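Category: Student Projects > Robotics > Safety and Good Practice

House Rules for a Two-Arm Table: What We Wrote, What We Threw Out, and What Stuck

Project report by Su-chen Chow and Jui-lin Hsu
Advisor: Solène Fleury

When we joined the Joltham lab we were handed a key card and a binder. The binder had the safety rules in it, and they were good rules, but they were written for one big arm behind a fence. Our table has two small arms that reach into the same space, with people at desks close by. Half the pages didn't apply and the other half needed a new reading. So we asked Solène if we could make the rewrite our project, and she said yes before we had finished the sentence!

The task we wrote the rules around is a simple one. An arm, driven by an operator, picks up small blocks and plug adapters and puts them in a tray. We call one full round a session. The logs from the sessions go to Ching-wen Shih's group, who need every session set up the same way or they can't compare them. That gave us two goals that turned out to pull against each other now and then: keep people safe, and keep the sessions alike.

How we worked

We sat in on sessions from the start of the semester and wrote down every moment when someone stopped, hesitated, or asked "wait, are we allowed to do that?" Those questions were gold. Our first draft was long (far too long, Jui-lin had a whole page on chair height) and the operators told us so. The second draft fits on 2 sides of one sheet. We tested it with 8 operators, and Armelle Ferrand, who had never touched an arm before, ran her first session from the sheet alone while we sat on our hands and tried not to help.

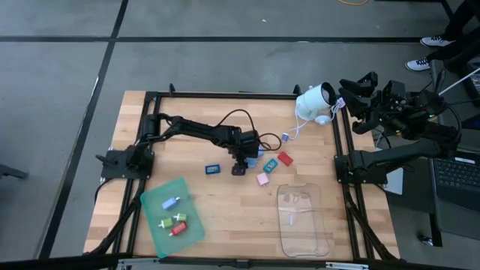
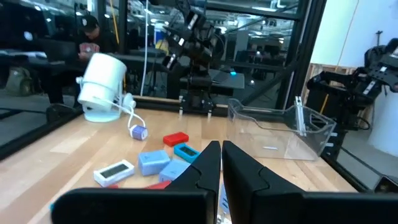
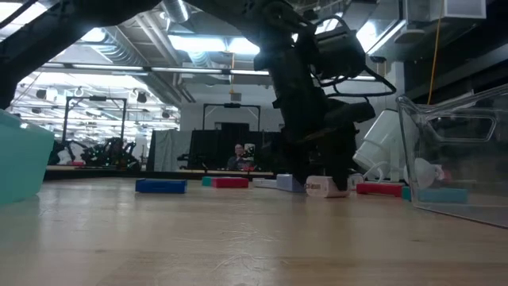 Joltham Student Reports, Issue 4

The rules, with our notes

Rule 1. One voice starts the arms. The operator says "arms live" out loud and waits for an answer from everyone in reach of the table. We tried a hand signal first, but a person looking at a laptop doesn't see hand signals.

Rule 2. Nothing human inside the rails while the arms are live. The black rails around the work area made this one so easy to write. We had been planning to put down tape, and then Armelle pointed out that the line was already there. If an object rolls over the rail, leave it until the arms are parked.

Rule 3. Park the arm you aren't using. For our table, "parked" means folded back toward its own base with the gripper up and clear of the middle. We argued over this for a long time, as it costs a few seconds at each change of arm. We kept it. Two arms sharing one small table is the whole reason the old binder didn't fit.

Rule 4. Cables get a check of their own. The arm cables need enough slack to follow the wrist and not so much that a loop can catch on something on the table. Anything on the table with a cord counts too. A white cord on pale wood is very easy to miss, and we'd like to see colored sleeves on them some day.

Rule 5. Lay out the objects from the card, then photograph the layout. The card says which objects are out and which tray they belong in. It doesn't say exactly where each one goes, and that is on purpose: Ching-wen's group wants some mess. What they don't want is an extra object that isn't on the card.

Rule 6. Clear bins go at the side, never in the middle. You can see through them, and so can a camera, and neither of you will judge the near wall very well. Operators on their first day tend to aim for the far rim.

Rule 7. A stopped session is a good session. If anyone says stop, the operator stops, writes one line in the log, and starts over. No one has to give a reason. This is Su-chen's favorite, and it was the one that changed the mood in the room the most.

What the logs told us

We read through 700 log entries, old and new. The old ones often had just a start time and an end time. With the new sheet, the operators write down the layout card, which arm was parked, and any stop. We can't claim the sheet made the table safer, as we didn't have a fair way to measure that. What we can say is that stops now get written down, and Ching-wen's group sends back fewer sessions with a question mark on them.

Rule 3 is still the one people forget. Rule 1 feels silly for a day and then it's a habit (Jui-lin now says "kettle live" at home).

What we would do next

In October the sheet goes to the Brakham teaching lab, where the tables are closer together. We think Rule 1 will need the table's name in it, so that two groups don't answer each other's call. We would also love to work out a rule for handing an object from one arm to the other. We left it out this time, since we never agreed on who should be in charge at the moment both grippers are holding on.

Thanks to all the operators who let us hover, and to Solène for crossing out so much of the first draft. Copies of the sheet are in the tray by the lab door. Please write on them!

Contact the Student Reports desk | © 2020 Joltham Student Reports | Back to top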